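브렘임데일 생활 게시판 > 살림 > 옷 정리

반팔 티셔츠를 책상에서 개는데 자꾸 비뚤어집니다

Wahyudi Rahman
4월에 작성 · 조회 356 · 답변 3

안녕하세요. 원룸에 혼자 살고 있고, 여름옷을 꺼내면서 반팔 티를 전부 다시 개는 중입니다. 침대는 푹신해서 옷이 밀리길래 책상에 파란 천을 깔고 그 위에서 개고 있습니다. 책상이 오래돼서 표면에 거친 데가 있고, 맨바닥에 놓으면 얇은 티에 올이 걸립니다. 천은 예전에 식탁보로 쓰던 것입니다.

문제는 천 자체에도 접힌 자국이 있다는 점입니다. 서랍에 오래 접어 두었던 거라 펼쳐도 줄이 남습니다.
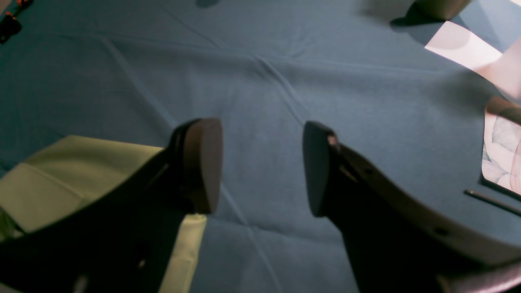
다림질을 한 번 하고 깔아야 하는지, 아니면 이 정도는 무시해도 되는지 궁금합니다. 다리미는 있는데 다리미판이 없습니다. 천을 당겨서 책상 밑에 집게로 고정해 본 적도 있는데, 의자에 앉으면 무릎에 집게가 닿아서 뺐습니다.

개는 방법은 이렇습니다. 앞면이 위로 오게 놓고, 양쪽 소매를 가운데로 접고, 옆구리를 접고, 반으로 접습니다. 그런데 다 개고 나면 왼쪽이 오른쪽보다 넓고, 목 부분이 한쪽으로 돌아가 있습니다. 서랍에 세워서 넣으면 금방 옆으로 쓰러집니다. 무인양품식이라고 하는 방법도 동영상으로 봤는데 손이 너무 빨라서 어디를 잡는지 모르겠습니다.

정리하면 제가 궁금한 것은 다음과 같습니다.

밑에 까는 천의 주름을 펴야 하는지
앞면을 위로 두는지, 뒷면을 위로 두는지
소매를 먼저 접는지, 몸통을 먼저 접는지
건조대에서 걷은 옷을 바로 안 개고 뭉쳐 두었다가 개도 되는지

마지막 것은 제 습관입니다. 퇴근하고 걷으면 밤 11시쯤이라 그냥 책상 위에 올려 두고 잡니다. 다음 날 보면 이런 식으로 뭉쳐 있고, 펴도 자국이 남습니다.

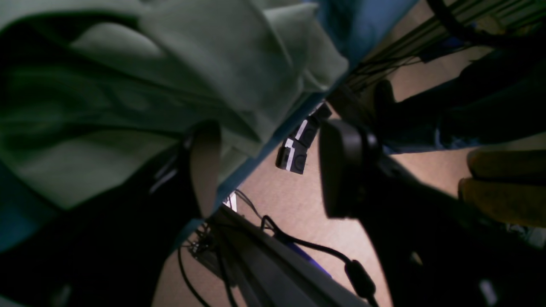 답변 3개 · 추천순

Ningsih Pelupessy
채택된 답변

세탁소에서 3년 일했습니다. 순서대로 적겠습니다.

밑에 까는 천은 다리지 않아도 됩니다. 천의 접힌 줄 정도로는 위에 놓은 티셔츠 모양이 달라지지 않습니다. 다만 천이 책상 위에서 같이 움직이면 안 됩니다. 집게가 불편하면 천 밑에 미끄럼 방지 매트를 한 장 까세요. 싱크대 서랍에 까는 얇은 것이면 충분하고, 책상 크기에 꼭 맞지 않아도 됩니다.

앞뒤는 뒷면이 위로 오게 놓으세요. 그러니까 옷이 엎드린 상태입니다. 그래야 다 접었을 때 앞판이 겉으로 나오고, 목둘레가 가운데 왔는지 확인하기도 쉽습니다. 지금처럼 앞면을 위로 두고 시작하면 마지막에 등판이 겉으로 나옵니다. 서랍에서 찾을 때 무슨 옷인지 알기 어렵습니다.

소매와 몸통은 따로 접지 않고 한 번에 가는 것이 낫습니다. 소매부터 양쪽 다 접어 놓으면 몸통을 접을 때 소매가 다시 밀려서 두꺼운 데가 생깁니다. 비뚤어지는 원인도 그것일 가능성이 높습니다. 한쪽 옆구리를 소매째 안으로 접고, 삐져나온 소매를 바깥쪽으로 되접고, 그다음 반대쪽으로 넘어가세요.

소매가 안으로 말려 들어간 채 시작하는 경우도 많습니다. 몸통은 반듯해 보이는데 소매 하나가 안쪽에서 접혀 있으면 그쪽만 좁게 접힙니다. 처음에 밑단만 맞추고 소매를 안 보면 이렇게 됩니다.
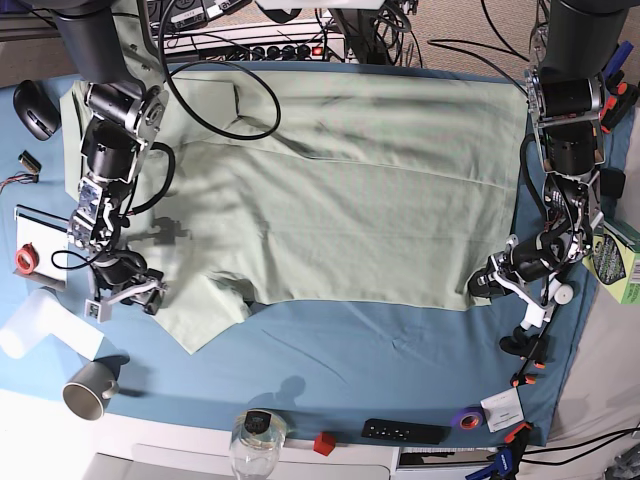
접는 순서

1. 뒷면이 위로 오게 놓고 밑단 양 끝을 잡아 살짝 당깁니다. 세게 당기면 면 티는 밑단이 늘어납니다.
2. 양쪽 소매를 밖으로 다 꺼냅니다. 소매 끝단의 봉제선이 보이면 제대로 펴진 것입니다.
3. 손바닥으로 목에서 밑단 쪽으로 쓸어내립니다. 옆으로 쓸면 옆선이 돌아갑니다.
4. 어깨선 중간을 기준으로 한쪽을 밑단까지 세로로 접습니다. 기준점을 목에 너무 가깝게 잡으면 폭이 좁아지고 목둘레가 눌립니다.
5. 접은 쪽 소매를 바깥으로 되접습니다. 반팔은 짧아서 한 번이면 됩니다.
6. 반대쪽도 같은 위치에서 접습니다. 여기서 폭이 다르면 풀고 4번부터 다시 하세요.
7. 밑단을 목 아래까지 올려 반으로 접습니다. 목 위까지 올리면 세웠을 때 윗부분이 두꺼워집니다.
8. 세워서 넣을 거면 3등분으로 한 번 더 접습니다. 접힌 면이 위로 오게 꽂습니다.

뭉쳐 두는 것은 웬만하면 하지 마세요. 덜 마른 옷이면 냄새도 납니다. 밤에 개기 힘들면 의자 등받이에 한 장씩 겹쳐서 걸쳐 두고 자면 됩니다. 이미 자국이 생긴 옷은 분무기로 물을 조금 뿌리고 손으로 펴서 말린 다음에 개세요. 젖은 채로 접어 넣으면 안 됩니다.

└ Wahyudi Rahman: 자세한 답변 감사합니다. 등판이 겉으로 나오는 게 순서 문제였군요. 5번에서 소매를 되접으면 끝이 옆으로 조금 튀어나오는데 그대로 둬도 됩니까?

└ Ningsih Pelupessy: 접은 폭 안에 들어와야 합니다. 튀어나오면 소매 끝을 한 번 더 안으로 넣으세요. 오버핏이면 두 번 접게 됩니다.

Florin Nedelcu

그냥 옷걸이에 거세요. 저는 티셔츠 안 갠 지 오래됐습니다. 건조할 때부터 옷걸이에 걸어서 말리고 그대로 옷장에 넣으면 끝입니다. 린데일 상가 2층에서 얇은 옷걸이 묶음으로 팝니다.

└ Ningsih Pelupessy: 얇은 철제는 어깨에 뿔 자국이 생깁니다. 걸 거면 어깨 부분이 둥근 걸 쓰세요. 무거운 면 티는 걸어 두면 길이가 늘어나기도 합니다.

└ Wahyudi Rahman: 옷장이 작아서 겨울 외투만 걸어도 꽉 찹니다. 그래서 개는 방법을 여쭤본 것입니다.

└ Florin Nedelcu: 그럼 어쩔 수 없네요.

Alasdair Moncrieff

위의 답변에 거의 동의하고, 책상에서 갤 때 도움이 된 것만 덧붙입니다.

저는 옷을 옆으로 돌려 놓고 갭니다. 목이 왼쪽, 밑단이 오른쪽입니다. 책상은 대개 가로가 길고 앞뒤가 짧아서 옷을 세로로 놓으면 밑단이 책상 밖으로 떨어집니다. 떨어진 부분의 무게 때문에 옷이 조금씩 끌려가고, 그 상태로 접으면 비뚤어집니다. 옆으로 돌리면 소매 하나는 책상 안쪽, 하나는 몸 쪽으로 오고 전체가 책상 위에 올라갑니다. 왼손잡이면 목을 오른쪽으로 두는 게 편할 수도 있습니다.

그리고 책상 위에 있는 물건은 한쪽으로 몰아 두세요. 마우스, 메모지, 테이프 같은 것이 소매 밑에 들어가면 그 부분이 떠서 접는 선이 틀어집니다. 유리병은 소매에 걸려 넘어질 수 있으니 팔이 안 가는 쪽으로 밀어 두는 게 좋습니다.

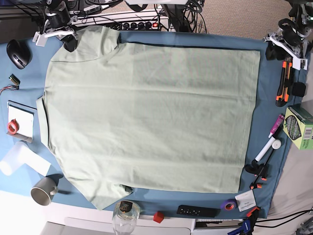

돌려 놓으면 접는 방향이 바뀌어서 처음에는 헷갈립니다. 책상 안쪽에 있는 옆구리를 몸 쪽으로 당겨 접고, 몸 쪽에 있는 옆구리를 반대로 밀어 접는다고 생각하면 됩니다. 당기는 쪽이 미는 쪽보다 힘이 더 들어가서 폭이 차이 날 때가 있습니다. 저는 몸 쪽을 먼저 접고 거기에 안쪽을 맞춥니다.

폭을 일정하게 하고 싶으면 두꺼운 종이를 한 장 대고 접는 방법이 있습니다. 전에 티아기에서 나온 플라스틱 접이판을 샀는데 제 옷에는 폭이 넓어서 서랍에 안 들어갔습니다. 달력 뒷장을 서랍 높이에 맞춰 잘라서 쓰는 것이 나았습니다. 종이를 등판 한가운데, 목 바로 밑에 놓고 양옆을 종이 가장자리에 맞춰 접은 뒤 종이를 빼면 됩니다. 뺄 때는 밑단 쪽으로 빼세요.

서랍에서 쓰러지는 것은 개는 방법보다 칸 문제일 수도 있습니다. 옷이 서랍 폭을 다 못 채우면 아무리 잘 개도 쓰러집니다. 북엔드를 2개 정도 넣거나 신발 상자를 잘라서 칸을 나누면 해결됩니다. 저는 히닉스 서랍장을 쓰는데 칸막이가 따로 없어서 상자를 씁니다.

└ Wahyudi Rahman: 돌려서 해 보니 훨씬 낫습니다. 밑단이 책상 밖으로 떨어지는 게 원인이었던 것 같습니다. 종이도 잘라 봤는데 제 서랍은 높이가 낮아서 8번처럼 3등분을 해야 들어갑니다.

└ Pravesh Swanepoel: 지나가다 질문드립니다. 긴팔도 같은 방법으로 됩니까?

└ Alasdair Moncrieff: 순서는 같은데 소매를 되접을 때 몸통 길이를 따라 아래로 내려야 합니다. 바깥으로만 접으면 소매가 남습니다. 니트는 두께가 있어서 종이를 안 대는 편이 낫습니다.

└ Pravesh Swanepoel: 감사합니다. 해 보겠습니다.

같은 분류의 다른 글
후드 티 모자는 어느 쪽으로 넣어서 개나요
건조대 한 칸에 수건 몇 장까지 너시나요
서랍 바닥에 까는 종이 추천 부탁드립니다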